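About Turkbridge Language School

Turkbridge Language School teaches English to adults who live and work in and around Kurnden. We opened with one classroom above a shoe repair shop and eleven learners, most of them from the same food packing plant. We now have 19 teachers and teach 426 learners a week in the autumn term, which is our busiest.

The school was started by Korkor Asamoah, who had been teaching evening classes for the council until the classes were cut. She kept the same hours and most of the same people followed her. Korkor is still the head of the school and still takes the Entry 1 group, mornings only.

Who we teach

Our learners come from all sorts of jobs. We have care workers, drivers, kitchen staff, two dentists waiting for their registration, and a good number of parents whose children are already correcting their grammar. Some have never sat in a classroom before. Others have degrees and need writing practice for work. We place everyone after a short talk and a one-page writing task. There is no pass mark.

Classes are kept to 14. If a group fills up we open a waiting list, and in October we usually start a second group from it.

Courses

General English runs at five levels, in the morning from 9.30 and in the evening from 6.15. A term is ten weeks. You can join up to the end of week three.

English for Work is taught at the employer's site or with us. We have run it for Hudec, the joinery firm on the ring road, for the past four years, and more recently for the depot staff at Volto. The teacher visits first and collects the forms, signs and phrases people need, and the course is built from those.

Exam preparation is offered in spring and summer. We do not run exams ourselves. The nearest centre is a 40-minute bus ride away and we can help with booking.

The conversation hour is free and open to anyone, enrolled or not. Come at 4 p.m. and stay as long as you like. Tea is 50p in the tin.
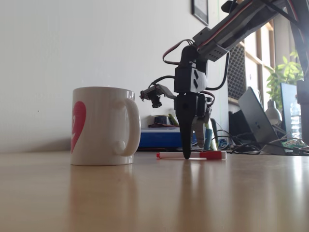 Our library has more than 700 books, mainly graded readers, along with dictionaries in the languages we are asked for most. Sabina Sokol looks after it and also runs the enrolment desk. Loans are for three weeks. Audio books can be borrowed for one.

Fees

A ten-week General English course is £95, or £60 if you receive certain benefits. Bring a recent letter when you enrol. You can pay in three parts. We refund the full fee if you leave before the second lesson, and nothing after that except in cases of illness or a change of shift.

Finding us

We are on the first floor of the old Turkbridge post office. The 589 bus stops opposite. The lift is at the back, through the car park entrance, and the bell is on the left of the door.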